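Ticket 2382: Two-arm bottle handover stalls during visitor demo
Project: Grirkent demo cell
Opened by: Qistina Gunawan
Assigned to: Boonsong Nuchit
Priority: High (open day)
Status: Closed

Description (Qistina Gunawan)

The first-aid packing demo is stopping partway through. One arm picks a bottle off the table and lifts it, the second arm moves in to take it, and then both of them hold position until the task times out. No fault light and no emergency stop. The operator screen shows "waiting for peer" and stays there.

It worked all day Friday. It stalled on four of the first ten runs this morning, with the school group from Trindgate due in the afternoon and the open day right after that. We have 65 visitors signed up in small groups and each group gets one full run plus questions. If we have to restart the cell in front of them every second time, I would sooner pull the handover and show single-arm picking.

Steps to reproduce

1. Start the cell from cold, home both arms.
2. Load the program "kit_pack_visitors".
3. Put the items out on the table in any order.
4. Press Start on the pendant.
5. Watch the first bottle. If it goes through, watch the second one.

Expected: second arm closes on the bottle, first arm opens, bottle goes to the packing position.
Seen: first arm holds the bottle up, second arm comes to the approach pose with its fingers open, nothing more. Timeout, then both arms go home. The first arm keeps the bottle until someone clears it by hand.

Things already tried before opening this ticket: restarted both controllers, swapped the network cable between them, wiped the fingers, ran at half speed. Half speed did not help. Restarting helped for two runs.

2025-12-16, 09:40, Boonsong Nuchit

Picked up. Please leave the cell switched on and don't restart again, I want the logs with the fault still in them.

Question for whoever set up on Friday: was anything changed in the program or on the table over the weekend? The version number on the controller matches what we released, so I'm asking mostly about the table, lights and blinds.

10:05, Qistina Gunawan

No program changes. Sugeng moved the table toward the window on Monday so the barrier would fit, then moved it back. He says it is on the floor marks. The blinds are open today and were closed on Friday.

10:30, Boonsong Nuchit

Logs pulled. What I see on all four stalls is the same. The first arm reports a good grip and sets its "ready to hand over" flag. The second arm reaches the approach pose and asks its wrist camera for a bottle outline. The camera finds one, but the confidence is below the limit, so it asks again. It keeps asking until the timeout. The two controllers are talking to each other fine. "Waiting for peer" is a bad message for this and I have put in a separate note to change it.

So the network and the cable are cleared. The arms are also where they should be, to within the tolerance. I am coming over to look at the lighting and the grip height.

11:15, Boonsong Nuchit

On site. Stall reproduced on the third run. I paused the program at the approach pose and saved what the receiving wrist was getting. The translucent bottle with the pale cap is upright in the other gripper, and the tabletop behind it is light wood. Pale plastic on pale wood gives the outline finder very little edge to work with, and the blind being open makes it worse.

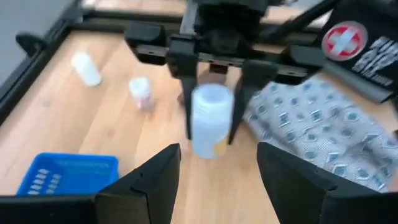 Suryani Lumenta: Couldn't we just change the bottle? If the camera has trouble with a pale one, put a strip of dark tape on it, or use something with a full label. Visitors won't mind. My worry is the afternoon group, who have 20 minutes with us in total, and a stall uses up two of them. I'd also like to know if the same thing can happen with the other items, as the kids will be asked to choose which one goes first.

11:40, Boonsong Nuchit

Reply to Suryani. Tape would probably work but I'd like to keep it as a fallback. It changes the surface the fingers close on, and I would have to check the grip force again. As for the other items, the stalls in the log are all on the translucent bottle. Going back through the stored runs from July to now, there are 1,000 completed handovers on this cell and the lowest scores are nearly all on that same bottle. It has always been the weak one. It used to stay just above the limit and today it does not.

Plan, in this order:

a) Blinds closed, overhead lights on full, ten runs.
b) If that is not enough, lower the exposure on the receiving wrist camera and do ten more.
c) If that is not enough, tape.

I don't want to lower the confidence limit. With a low limit the second arm may close in the wrong place and knock the bottle out of the other gripper, and people will be standing at the barrier.

12:20, Boonsong Nuchit

Step a done. Ten runs, one stall. Better but not good enough for a demo.

Also found that the camera exposure was set to automatic. The setup sheet says fixed. With automatic exposure the bright table decides the setting and the bottle washes out. I have no record of who changed it or when. It may have been reset by the Flistudness update, which touched the camera service, but I can't show that from the logs I have.

12:55, Boonsong Nuchit

Step b done. Exposure set to fixed, one stop darker than the value on the sheet. Ten runs, no stalls. Opened the blinds again to see how it behaves – ten more runs, no stalls. Confidence on the translucent bottle is now well clear of the limit both ways.

Step c not needed.

13:10, Sugeng Ngui

Can I ask for one more thing while the panel is open. When it does time out, could the first arm put the bottle back down before going home? On both stalls I watched this morning I had to stop the cell, go in past the barrier and take the bottle out of the fingers. That's the part I don't want to do with a group there.

13:30, Boonsong Nuchit

Yes. There is already a "return item" routine from the Goh project and it fits here with one change to the put-down height. Added it to the timeout branch. Tested three times by covering the wrist camera with a card, so the second arm could not find anything. Each time the second arm backed off first, then the first arm lowered the bottle to a clear spot on the table and opened. Then both arms went home. The operator can press Start again without entering the cell.

Please keep a clear spot about as wide as a hand near the center of the table. The routine does not check if something is in the way.

Instructions for the afternoon (Sugeng has a paper copy)

Blinds can be open or closed, but don't change them during a run.
Do not touch the exposure setting. If the camera page shows "Auto", call me before starting.
One bottle at a time in the handover. Let the visitors pick the order on the pendant, from outside the barrier.
If a run times out, wait until both arms are home, then press Start. If it happens twice in a row, switch to the single-arm program and note the time here.

16:50, Qistina Gunawan

School group done. Three groups, nine runs, all handovers completed. One run was stopped by me because a visitor leaned over the barrier to see better, so that is not a fault. I moved the barrier back by a step afterward and it is fine for viewing.

Most of the questions were about how the second arm knows when to take hold and how the first one knows to let go. Suryani would like a short explanation on the wall screen for the open day. Could the screen show the two status flags in plain words, something like "holding", "found it", "letting go"?

17:15, Boonsong Nuchit

The flags are already published, so the screen can read them. I'll do the text tomorrow morning before the doors open. It only reads from the controllers and can't affect the run.

Resolution

Cause: receiving wrist camera on automatic exposure, giving low outline confidence on a translucent bottle over a light tabletop. Made worse by daylight from the window.
Fix: exposure fixed and lowered, setup sheet updated with the new value, return-item routine added to the handover timeout.
Left open in separate tickets: wording of the "waiting for peer" message; startup check that refuses to run with exposure on Auto; status text on the wall screen.

Closed by Boonsong Nuchit. Reopen this ticket if the stall comes back on the same bottle, and leave the cell powered on when you do.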